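Workshop notebook – February, equipment planning

Back from the morning meeting with a page of scribbles, so getting this down before lunch. The good news first: the equipment request goes in this month, and the second hand is on it! I've wanted a proper pair of five-finger hands on the bench for ages, and for once the numbers line up.

Two quotes so far. Florska can deliver in 14 weeks and includes wrist cables and a spare set of fingertips. Jerkska says nine weeks, but the fingertips are extra and the warranty only starts properly once we send back their commissioning form. I lean towards Florska. We wear through tips faster than anything else we own, and I'd sooner wait five weeks than be reordering pads by winter. 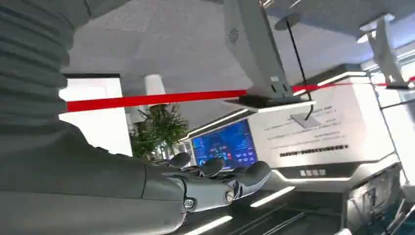 Freight is the line everyone forgets. Last year it ate the whole tool allowance. This time I've asked both of them for a delivered price, crate included, and put 9 per cent of the total aside for whatever turns up anyway. If it isn't needed, it goes to cables.

Hamdy is the planning name for the shared bench setup (hand, forearm, one laptop, one radio link). What we need to settle is how many Hamdy benches we want by the end of the year. My vote is two good ones over three thin ones. A third bench with no spares will get robbed for parts the first time something breaks – we all know it, we've all done it.

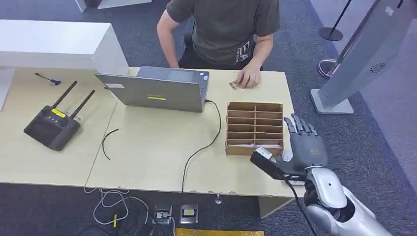
Small stuff deserves its own budget line and I'm going to argue hard for it. It's cheap, it gets used all day, and it never makes it onto a form. The cardboard organizer on the desk is a good case: a grid of little open compartments, costs next to nothing, and it gives the hand narrow slots to work at with a sheet or card tucked in the bottom one. I'd happily buy a stack of them in different sizes. Lisodine has flat-packed ones in cartons of 25, so one carton would see us through to spring and then some. Same order: cable ties, clip-on cable guides for the desk edges, labels.

Also want a decent under-desk tray for each bench. Priced at $39 each, steel, screws straight into the tabletop. Easy yes from me.

Still to do:
– get the Florska quote re-issued with the delivered price on one line
– ask Jerkska if the fingertips fit the older hand as well (would change my mind a bit)
– measure the desks before ordering trays
– check if training counts as equipment or comes out of travel

Pretty chuffed with where this has landed. Draft goes on the shared drive by 4 pm, so scribble on it, please, especially the spares list.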